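The laundry sorting shop at Grerna handles work clothing for hospitals and small factories, and the research group it shares a building with has spent two years on a problem that its own workers solve in a few seconds: taking a crumpled garment and finding a part of it worth holding. The group calls its method Citow. We spoke with the engineer who leads the work, who asked that the group be quoted as a whole and that the article stick to the method.

"People hear folding and they think the fold is the hard part," the engineer said. "Folding a shirt that is already flat has been done many times. We start with the heap. If you can get from a heap to two good holding points, the rest is mostly motion planning."

A good holding point, in the group's terms, is a hem, a cuff or a shoulder seam. These parts of a garment are stiffer than the rest, and they tell the software something about where everything else should be. The middle of a back panel says very little. Earlier systems in the lab took an overhead picture of the heap, picked the highest point and lifted from there. That works for picking the item up. It doesn't say which part of the item is in the fingers.

Citow leaves the first grasp more or less to chance and puts the effort into what follows. The arm closes on whatever cloth is within reach, lifts, and then looks at the cloth from the wrist, close up. A trained model marks the edges it believes are sewn and gives each a score. If one of them scores high enough, the second arm goes for it. If none does, the first arm turns the cloth a few degrees and looks again.

"The turn is the part we're proudest of, and it's very simple," the engineer said. "From one angle a crease and a seam can look the same. Both are a thin dark line. When you turn the cloth, the light changes and the crease gets wider or goes away. The seam stays about the same width. So we ask the model to compare the two views and we keep the lines that didn't change."

Gray knit is the group's standard test material, picked for being difficult. The stitching is usually the same color as the cloth, and the mottled surface gives the model plenty of short streaks to mistake for thread.
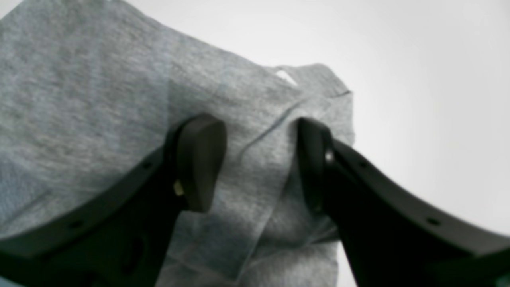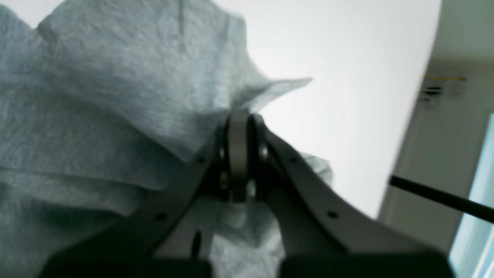
The main result comes from 696 trials, all started from a heap that a person had dropped on the table by hand. In each trial the system was allowed up to six looks. The older overhead method was run on the same garments for comparison. The group counted a trial as a success only if both arms ended up holding sewn edges, and a person checked every one.

By that measure Citow succeeded in 51 percent of the trials on the first or second look. The engineer was careful about how to read the number. "It's a strict test. A lot of what we counted as failure would be fine in a laundry. If one arm has a hem and the other arm has plain cloth two inches from a hem, a person would say you're basically there. We called it a miss."

The training set is small by current standards, with 2643 labeled close-up views. Two people did the labeling, and where they disagreed on whether a line was a seam, the view was set aside and not used. The group tried adding the doubtful views back in later with the majority opinion of a larger panel. Results got slightly worse, and the views were taken out again.

Asked why the group didn't use simulated cloth to get more data, the engineer said they had, for most of the first year. The simulated garments draped well but the surfaces were too clean. "The fuzz matters. On a fleece that has been washed many times, the edge of the cloth isn't a sharp line anymore. The model trained on simulation wanted a sharp line, and when it didn't get one it gave everything a low score and kept turning. We had trials where it turned the shirt all the way around and stopped."

The fingers changed too. An early set came with hard, narrow tips, and thin knit slid out of them during the turn. The current ones have pads at the tips and close more slowly. The group also lowered the lifting speed, which added time to each trial but cut the number of drops. Those speed settings were worked out at Wegener, a partner lab that mostly handles sheets and towels, and were carried over with small changes.

Time is still the weak point. A full attempt, from first contact to both arms holding an edge, takes 164 seconds when all six looks are used. Most of that is spent waiting for the cloth to stop swinging. The software won't take a second view until the motion dies down, and a heavy garment swings for a long time.

"We could look while it moves," the engineer said. "We'd need a faster camera and different training data. It's on the list. I'd rather fix the pockets first."

Pockets are the most common source of wrong answers. A pocket opening is a sewn edge, it's stiff, and it keeps its width when the cloth is turned, so it passes every check. But if the second arm takes a pocket, the garment opens out in a shape the folding step can't use. Hoods cause a similar problem. For now the group leaves hooded garments out of the reported figures and says so in the paper.

The next round of tests is planned for April at the sorting hall in Filtville, where the heaps will come off a belt and will contain more than one item. The engineer doesn't expect the success rate to hold up there. With two garments tangled together, the arms may each find a proper hem and be holding different shirts, and the method has no way yet of telling that this has happened. One idea is to pull gently and measure how much force comes back at the other wrist. A student in the group has started on it, using towels.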